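Open Day at the Zutora Works, Building 2

The coach park at Zutora was full by ten, which says something about January and something about how few things are open in it. I had come for the free tour of a place that makes household goods, mostly bathroom and kitchen, and I had been promised a biscuit. The biscuit came in its own wrapper with the company name on it. I mention this early so that you know I was bought, and for how much.

Visitors are sorted into groups of 32 and given a sticker. Mine said 1018, and I never found out what the number was for. A man near me had a lower one and carried himself accordingly.

The molding hall

You walk in along a yellow line and you stay on it. The guide was friendly about this the first time. The hall is loud, warm and smells like a new shower curtain, and most of what happens in it happens inside closed cabinets with small windows. We took turns at a window. I saw a door shut, waited, saw it open, and was moved along by a family with a stroller. Dish racks come out of the far end, apparently, and I have no reason to doubt it because there was a wall of them.

The best thing in the hall was a bin of rejects. Soap dishes that had slumped, a cup with a handle on the inside. My whole group took more pictures of the bin than of the machinery, and the guide waited for us with her hands folded. When I asked if the rejects were for sale she said they were ground up and used again, and I thought that was a waste of a perfectly good inside-handled cup.

Handles, bristles and the long table

After the molding hall comes the part with the toothbrushes, in a quieter room upstairs with better light. Zutora doesn't make the cheapest kind or the most expensive kind. It makes the kind you buy at the train station after you've left yours at home, and the company seems at peace with that. The display on the wall explains tufting, where the bristles are folded over and punched into the head, in 200 words and one very large diagram. I read it twice and could probably pass a short test.

The tables up here are pale wood, handsome ones, far nicer than anything in my apartment. I had expected a heap of toothbrushes in every color. Zutora's approach to display is closer to a jeweler's, with a great deal of table to very little toothbrush. The one I stopped at was a pinkish red with pale bristles in tidy rows, lying flat on the wood at a slant. I spent longer with it than I have with some paintings.

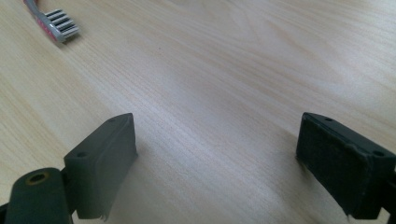 The testing corner

Past the tables there is a corner run with Obeidat, the firm that supplies the bristle filament. They had set out strips of soft, medium and hard, and you were invited to run a thumb along each one and guess. I got soft and hard the wrong way around and was told this was common, in the tone people use when it isn't. A girl of perhaps eight got them all and asked for a second biscuit as her prize. She got it. I had not known that was an option.

There was also a rig that brushes a set of plaster teeth back and forth all day. It has been doing so since before Christmas. We watched it for a while in silence, and then somebody's phone rang and we all seemed glad.

Lunch, shop and getting home

The canteen does soup or a cheese roll. Have the soup. The shop is by the exit and you can't leave without going through it, so bring cash or a strong character. I came out with a dish brush, a travel case and a soap dish that had not slumped.

If you're going by bus, get the one toward Ikgate and ask for the works stop, which has no sign. The Eton Road stop looks closer on the map and has a canal between you and the building. The tour lasts an hour and a half, the stairs to the upper room are steep, and there's an elevator if you ask at the desk. Booking for the spring dates is by phone, mornings only.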